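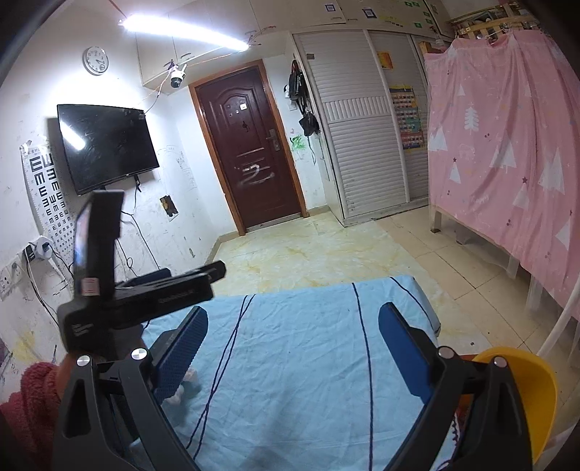

Chapter 10
Preparing the Home Before Knee Surgery

Recovery from knee replacement begins before the patient enters the hospital. The Gistcombe program asks each patient to complete a home review, using the form on page 124, at least two weeks before admission. Cords deserve particular attention. Those lying across a table covered with a light blue cloth, with one bending down the side of the table, can catch a cane or a walker once they reach the floor. They should be moved or secured along a wall.

Chairs should be firm and have arms. Low sofas place strain on the new joint and are best avoided in the early weeks of recovery.
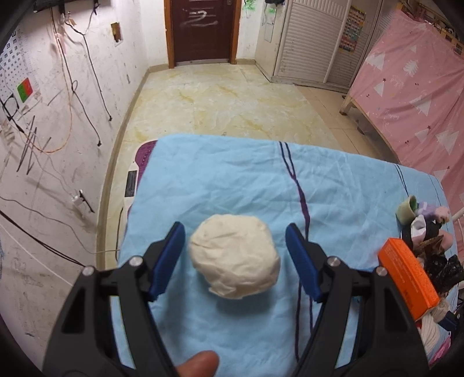
Beds should be raised to knee height where possible, and a lamp should be within reach. Marit Viklund's review of 400 home visits in Plurberg, discussed later in this chapter, examines how often these steps are left until after discharge.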